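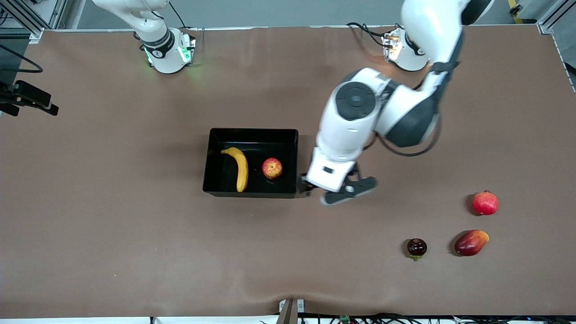

Table with fruit and the black bin.

7 June 2022

Left hip joint on the Obeidat finally went back together. The ratchet had been slipping at the third click, so the figure could hold a standing pose in robot mode but folded over once the wings were pegged in. Opened the thigh (3 screws, all the same length), cleaned the old grease off the detent and found one tooth worn flat. Swapped in the gear from the spare Plalter. The two molds share everything below the waist, although the Plalter's plastic is a shade grayer. You can't see it with the panel closed.

Transformation now takes 34 steps by my notes. The printed sheet combines the shoulder flip and the chest slide, which is how the tab got stressed in the first place. Chest first, then shoulders. I have penciled this on the sheet.

Wurau is still waiting for its decals. The replacement set is cut to the January version of the mold, before they moved the vents, so the two stripes on the tail fin will have to be trimmed. I'd rather trim than paint. Tried one on scrap with setting solution and it silvered along one side. Will try again with a gloss coat under it.

Missiles: one launcher spring is weak. Stretched it slightly and it fires, but the catch doesn't always hold. Left it unloaded on the shelf.

Moved the boxed figures to the lower shelf and put the loose ones above, sorted by faction and then by year. The Hikia tank doesn't fit either way with the barrel attached. It is in a drawer for now, barrel bagged and labeled. The catalog file passed 500 entries this evening, counting accessories under their own numbers. The accessory numbering needs work — the older entries have no suffix for left and right, and fists are listed under weapons.

Still to do: tighten the Wurau's right elbow, order gray screws, rescan the Obeidat sheet with the pencil notes on it.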